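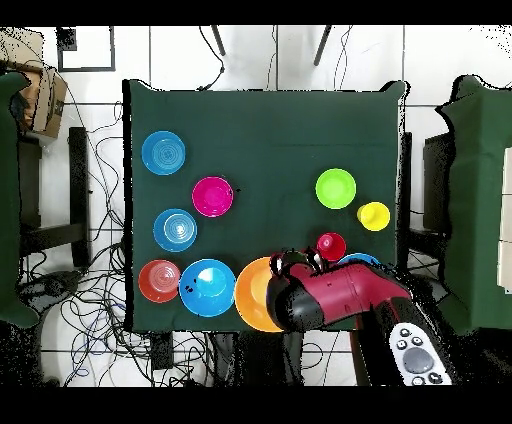
짙은 녹색 천을 덮은 테이블 위의 색색 플라스틱 접시와 그릇, 컵

스톤데일, 어린이와 가족을 위한 플라스틱 식기 시리즈 '플룬스카' 출시

2022년 7월 30일 – 생활용품 회사 스톤데일(Storndale)은 새로운 식기 시리즈 '플룬스카(Flurnska)'의 판매를 오늘부터 시작합니다. 플룬스카는 접시, 그릇, 컵으로 구성되며 가정의 식탁과 어린이집, 야외 식사에서 사용할 수 있는 플라스틱 식기입니다.

이번 시리즈의 특징은 색입니다. 하늘색, 자홍색, 연두색, 노란색, 주황색 등 밝은 색을 준비하였고, 한 가지 색으로 맞추는 것도 여러 색을 섞어서 차리는 것도 가능합니다. 하늘색 접시에는 가운데에 동심원 모양의 무늬를 넣었습니다. 깊은 그릇은 국물이 있는 음식이나 과일을 담기에 알맞고, 작은 컵은 어린이의 손 크기를 생각하여 만들었습니다.

디자인은 스튜디오 쩡(Zeng)이 담당하였습니다. 스튜디오는 지난 4월까지 가정 28곳에 시제품을 보내고 식사 시간의 의견을 들었습니다. 그 의견에 따라 그릇의 깊이를 조정하였고, 컵의 가장자리는 더 둥글게 바꾸었습니다.

플룬스카는 낱개로도 구입할 수 있으며, 같은 종류를 모은 6개 세트도 함께 판매합니다. 스톤데일 온라인 상점과 전국의 생활용품 매장 70곳에서 만나실 수 있습니다. 플런드소프(Plundthorpe) 본점에서는 식기를 직접 손에 들고 색을 비교할 수 있는 전시 테이블을 운영합니다. 전시 테이블의 이용에는 예약이 필요하지 않습니다.

제품에 대한 문의 및 취재 신청은 스톤데일 홍보팀으로 연락하여 주시기 바랍니다.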